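Right, thread on what happened with the arm at our place, before I forget half of it. 1/ whatever

Short version: the gripper closed when it had no business closing. No one hurt. One dented tin, one very expensive-sounding crunch, a lot of swearing.

We run a small test bench for Jokby, packing and unpacking tins of their wood polish. Dull work, which is the point. Pick, lift, turn the label to face out, put down. It had done 1,390 picks since the last full check and I'd got lazy about watching it.

Pick 159 of the afternoon run. Arm comes down, fingers open, fine. Stops short of the tin. Then shuts hard on the rim, opens, shuts again. No command in the log for the second one. None.

I'd got a hand on the lid of the next tin at the time. Not in reach, but nearer than I should of been. That's the bit that bothers me, more than the tin.

Hit the stop. Arm froze, good. Fingers stayed clamped, less good. On this setup the stop holds the grip so you don't drop things on your feet. Makes sense for a full tin. Makes no sense at all if the thing in there is your thumb.

So that's problem number one and it isn't even the fault. It's us never having written down how you get the fingers open with the stop in. Took me ages to find it in the Fluvdale manual. Page 47, in a footnote. A footnote!!

Next, the hunt. Blamed the new software first, obviously. Rolled it back, ran it with nothing in the fingers, and it did the same twitch after up to 2 hours. Sometimes ten minutes. Horrible sort of fault, the kind that waits till you've gone for a tea.

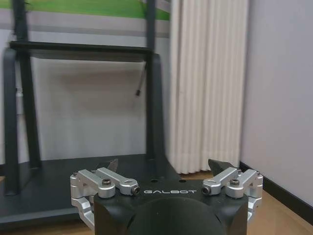 Could a loose plug really make a gripper close on its own? On ours it could: the signal line dropped out for a moment, and when it came back the controller read the gap as a fresh "close" and acted on it.

Found it by wiggling, very scientific. Arm still, grip force right down, long plastic rod to nudge the cable run so my hands stayed well out of it. Nudge near the second clip and the fingers jumped. Nudge anywhere else, nothing.

The plug looked seated. Felt seated. Wasn't latched. You could pull it out with two fingers and no click.

My guess is it got half pushed home when we swapped the Katayama sensor back in December. I did that swap. So, hello, it me.

But a loose plug shouldn't be able to do that on its own. Lost signal ought to mean stop and ask, and ours was set to carry on when the line came back. Default setting in the Grumico controller config we'd copied from an older bench without reading it. Changed now. Line drops, everything holds, a person has to clear it.

Other changes, quick list as my battery is going

- tug test on every plug after any swap, and someone else does the tug
- how to open the fingers is now taped to the stop button post, big letters
- hands off the tins while the arm is live, even the ones "miles away"
- grip force turned down for testing, it never needed to be that high

Been running since early this morning with no twitch. Not calling it fixed yet - it went quiet on me before and then did it again while I was writing the email saying it was fine.

If you've copied a config off an old bench, go and look what it does when a signal comes back. Takes five mintues.

Someone's asked about the tin. Still shut, still full, now sort of kidney shaped. It's holding the office door open.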